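Against the one-piece label

Most of the packaging that passes through a household is made of more than one material. A bottle has a body, a cap, a label and often a seal. A sachet has a film, an inner coating and a printed outer layer. The recycling mark covers all of it with a single symbol, and the symbol is usually true of the heaviest part only. My argument is that this practice should end, and that a pack should be labelled by component, in words, at a size that can be read without glasses.

I spent nine years specifying closures for a packaging firm, Fidonau, and the objection I heard most often was that shoppers will not read. That is a claim about shoppers made by people who have given them nothing worth reading. A triangle with a digit in it tells the person at the sink nothing useful. It names a polymer family. It does not say whether the cap should stay on, whether the sleeve has to come off, or whether the local sorting line can detect the thing at all.

Take the cap. For years the advice was to remove it, on the grounds that it was a different plastic from the body and would contaminate the bale. The advice then changed, as plants added flotation tanks in which the lighter cap material rises and the heavier body material sinks. Both instructions were correct in their time. Neither was printed on the bottle, so the older one is still followed in a great many kitchens, mine included until I was corrected.

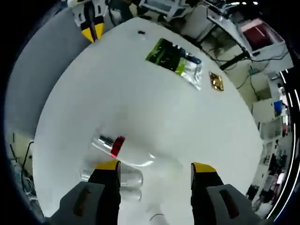
Metal parts are harder. A pump dispenser commonly hides a steel spring inside a plastic housing, and the spring cannot be removed without a tool. The pack may be described as recyclable on the strength of its body, while the pump is a reject at any plant that bothers to check. A component label would have to state this plainly: body, yes; pump, no. I suspect that is one reason there is so little enthusiasm for it.

In my last year at the firm we ran a small trial on a hand soap sold under the name Turken. One half of the batch carried the usual symbol. The other half carried two lines of text in black on white, one for the bottle and one for the pump. Of the 602 bottles returned through the shop's collection point, 186 came back with the pump removed, and all but 17 of those were from the worded half. It was one product in one shop, and the people who return bottles to a shop are already willing. I would not build a national policy on it. It does show that a sentence can be acted on when a symbol is ignored.

The cost argument deserves a fair hearing. Text takes up space, and space on a pack is sold internally much as it is in a newspaper. Several languages on one label make it worse. Regional differences make it worse again – what one authority collects, the next one burns. The reply is that composition does not vary by region, even when treatment does. If the pack states what each part is made of and whether it comes apart by hand, the local leaflet can supply the rest.

Codes that have to be scanned are the industry's preferred answer. Bangera, a supplier of printed sleeves, offered us one in December of that same year, with a page behind it listing every layer down to the adhesive. The page was accurate and well made. It also needed a phone, a signal and a dry pair of hands, and it depended on somebody paying for the server after the product had been withdrawn. A code is a reasonable place for the adhesive. It is a poor place for the only instruction most people need.

Film is where the present system does most damage. Wraps, bags and inner liners look alike and are frequently unlike. A plain polyethylene bag and a laminate with a barrier layer can be of the same weight, colour and feel, and the crackle test that circulates as household advice is unreliable for anything thin. I have handled film for most of my working life and cannot sort it by touch.

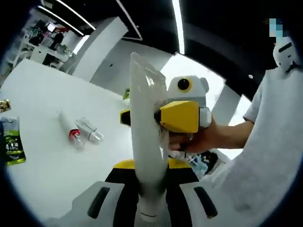 What a component label should contain

The minimum is short. Each separable part gets its own line, naming the part in common words and the material in common words, followed by the instruction: leave on, take off, or bin. Parts that cannot be separated by hand are treated as one part, and judged by the worst material in it. That last rule would be the expensive one, and it is the one I would defend longest, as it puts the cost on the design office.

Type size should be fixed in law, along with contrast. Flirkska, the voluntary scheme our customers used, left both to the brand owner, and the results were grey text on a slightly different grey. Placement should be fixed as well – on the back, beside the contents, where people already look.

Small packs would need an exemption, and I would keep it narrow. A lip balm tube has no room for three lines. A litre of detergent has room for a recipe, and in my experience often carries one for its own dilution in four languages.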